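The Trouble With Good News About Sepsis Alarms

Every few months a press release lands announcing that a hospital has cut deaths with a piece of software. The latest is from Crenshaw, where a regional hospital has spent the past year running an early-warning system called Clumiten. It reads vital signs and lab results as they come in, scores each patient, and pages a nurse when the score suggests sepsis is on the way. The hospital says patients flagged by the system got antibiotics 90 minutes sooner than patients did the year before. The local news ran it as a breakthrough.

I would like it to be one. Sepsis kills fast and it hides well. Its early signs look like a bad flu, or a rough night after surgery, or old age. Anyone who has watched a relative go from tired to intensive care between breakfast and dinner will want a machine that can see it coming, and I don't blame them.

But read the release again and look for the number of people who lived. It isn't there. What we have is a time to treatment, compared with the year before, at one hospital, reported by the hospital that bought the product. Faster antibiotics ought to help people who really have sepsis. They do nothing for people who don't, apart from exposing them to side effects and giving the bacteria on the ward one more chance to learn.

So how many of those alarms were wrong? The release doesn't say that either. A slide deck from Rodero, the company that sells Clumiten, gives a hint. In a pilot on a single floor, the system fired roughly 200 alerts in a month. A footnote says 60 of them were "clinically confirmed." I had to read that a couple of times. More than two out of three pages sent a nurse to a bedside for something that wasn't sepsis, or at least wasn't confirmed as sepsis, and this is in the sales material. I would love to see the figures they left out.

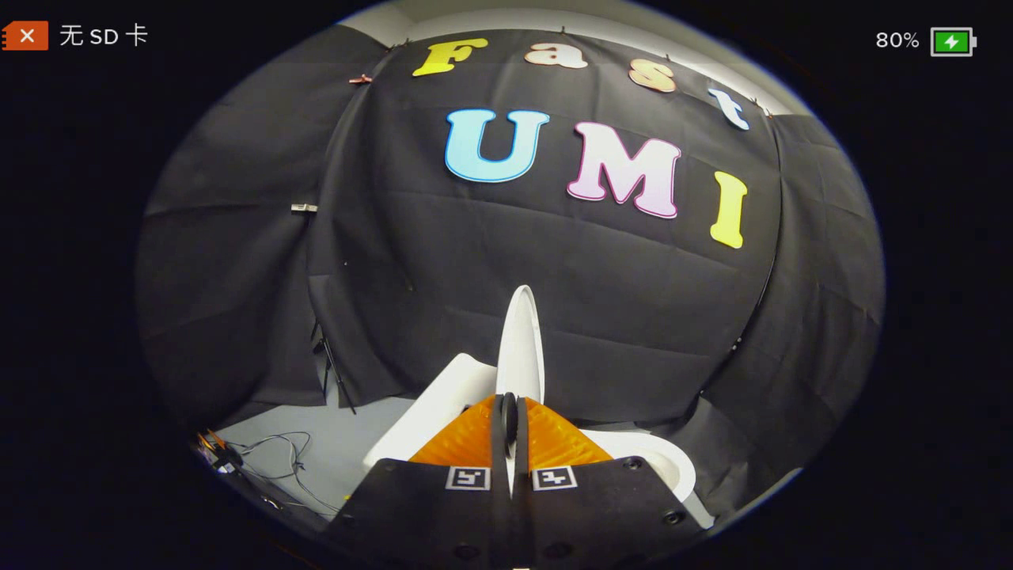
Defenders will say a false alarm is cheap. A nurse walks down the hall, takes a look, clears the page. Fine, once. Do it all night with a full load of patients and it stops being cheap. People who work under constant alarms learn to tune them out, and it's a perfectly human thing to do. Smoke detectors that go off every time you make toast end up in a drawer with the battery out. I have yet to see a vendor's cost estimate that includes a line for the patient next door who waited for pain medicine while somebody answered a page about nothing.

Then there is the before-and-after comparison, which should make anyone nervous. Crenshaw didn't just switch on some software. By its own account it also retrained its emergency staff, put up new posters about sepsis, and changed how blood samples get to the lab. Any one of those could speed up treatment. Do all of them in the same year and you can give the credit to whichever you like. Hospitals tend to give it to the one with a contract attached.

There's a quieter problem too. When you go looking harder for a disease, you find more of it, and much of what you find is mild. Mild cases survive. Add them to the pile and the survival rate climbs, even if the same number of people die as before. So when a mortality figure does show up, and I expect Rodero is working on one, the first thing to ask is whether the number of patients labeled septic went up as well.

I asked the hospital whether it planned a proper trial, with some floors using the system and similar floors going without. The answer was that holding the tool back would be unethical given how well it works. That argument goes in a circle. We only know how well it works if somebody tests it, and medicine has a long history of obvious improvements that failed when they were finally put to the test. Rolling it out floor by floor, in random order, would keep it from no one for long and would give us a real answer. It would cost very little.

Meanwhile the Zutamness hospital group has announced it will install Clumiten at 2 more sites in May, citing the results in Crenshaw. Those will be cited in turn by the next buyer. A claim can get to be common knowledge this way without a single study behind it.

None of this means the thing is useless. It may be good. It may be very good for certain patients, say those on surgical floors, and a nuisance everywhere else. I'd pay for a system like that and so would most hospitals, provided someone could tell them which floors. What I won't do is clap for a stopwatch. Publish the deaths, the false alarms and the number of patients who got antibiotics they didn't need, and let people with no stake in the sale go through them. Until then, the board at Zutamness should hold off on signing for those new sites.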